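Plandcombe Institute of Household and Hospitality Studies
Course 4: Table Service and Storage
Handout for Unit 18: Storing and Setting Out Cups and Mugs
Revised 7/26/21

Purpose of this handout

This handout accompanies the practical session on drinkware. Students are expected to have read it before the session and to bring a copy. It replaces the earlier sheet on cup storage, which should be discarded. The sections on stacking and on hanging hooks have been moved to Unit 19 and are not repeated.

Terms used in this unit

Cup: a drinking vessel normally used with a saucer.
Mug: a drinking vessel with a handle, used without a saucer.
Riser: a raised shelf that stands on a table, counter or cabinet floor and provides a second level.
Station: the area from which guests or household members take their own drinkware.
Approach side: the side of a station from which the user reaches.

Choosing a riser

A riser is useful where a shelf is deep or where a table must hold both drinkware and other items. The space under the riser should be put to use. Low articles such as saucers, spoon trays and boxes of tea bags are suitable. Tall articles should not be forced beneath the shelf, as they may lift it when they are pulled out.

Before loading, place the riser on the surface where it will be used and press lightly on each corner in turn. A riser that rocks must be moved or replaced. Folded paper under a leg is not an acceptable repair in this course. On wooden surfaces, check the feet for grit, which will scratch the finish when the riser is moved. Lift a riser to move it; do not slide it.

Students working with the Prundau pattern of riser should note that its shelf lifts off for washing. Confirm that it has been seated correctly before placing anything on it. The Flendutetti pattern is made in one piece and does not require this check.

Clear shelves show water marks and fingerprints more readily than painted or wooden ones. Wipe both faces of the shelf with a soft damp cloth, then dry it with a second cloth. Abrasive pads must not be used. Scratches in a clear shelf cannot be polished out with the materials supplied in the teaching kitchen.

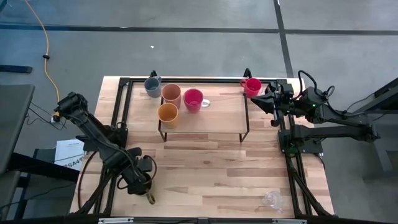

Arrangement of mugs on a riser depends first on the approach side and second on the mixture of shapes. Taller pieces are placed toward the back and shorter pieces toward the front, so that no mug has to be lifted over another. Where space allows, handles are turned outward, away from neighboring pieces. The gray-blue mug at the back left of the clear rack and the magenta-pink one farther right both have handles that point away from the group, and either can be taken by the handle without touching the mug beside it. The right half of the shelf is still open, and mugs that are yet to be placed should go there. They should not be squeezed in among those already standing on the left.

Upright or inverted

Opinions differ on whether mugs should be stored upright or upside down. The rule followed in this course is as follows.

Mugs in daily use are stored upright. The rim is the part that touches the mouth, and it is also the part most easily chipped. Resting a mug on its rim places the full weight of the piece on that edge.

Mugs that will stand unused for longer than one week may be inverted on a clean, lined shelf to keep out dust. They must be completely dry inside. A mug inverted on a smooth shelf while still damp will hold moisture and may develop a stale smell. Inverted mugs are rinsed before service.

Spacing

Leave enough room between mugs for a finger to pass. Mugs that touch will knock together each time one is removed, and small chips at the widest part of the body are usually the result. When the shelf is full under this rule, begin a second riser or return the remaining mugs to the cabinet.

Color

Sets of mixed colors are now common in homes and in small guest houses. They allow each person to keep track of a mug through the day and reduce the number washed. The Jaidee guest house, which students visit in November, keeps 95 mugs in mixed plain colors for this reason.

No strict rule applies to the order of colors. For a formal station, related shades are generally kept together. For a family kitchen or staff room, it is more helpful to separate shades that might be confused. Pink and red mugs, for instance, are best kept apart if each has been assigned to a different person.

Handling

Take hold of a mug by the handle or by the lower part of the body. Do not place fingers inside the mug or over the rim. Do not carry several mugs by threading the fingers through their handles; use a tray. Set each mug down flat, with the base meeting the shelf evenly, and release it only when it is steady.

Check each piece for cracks as it is handled. A cracked mug is withdrawn at once, even if it does not leak. Enter it on the breakage sheet kept beside the sink.

Preparation for the practical session

Each pair of students will set up one station on a riser, using mugs of at least two heights. Bring a clean apron and two lint-free cloths. Mugs and risers are supplied. Stations are left in place until they have been marked.

Written work

Submit a plan for a self-service drinks station in a workplace of your choice. State the approach side, the type of riser, the position of taller and shorter pieces, and the articles to be kept underneath. A simple drawing must be included. The plan should not exceed 2,000 words and is to be handed in at the start of Unit 19.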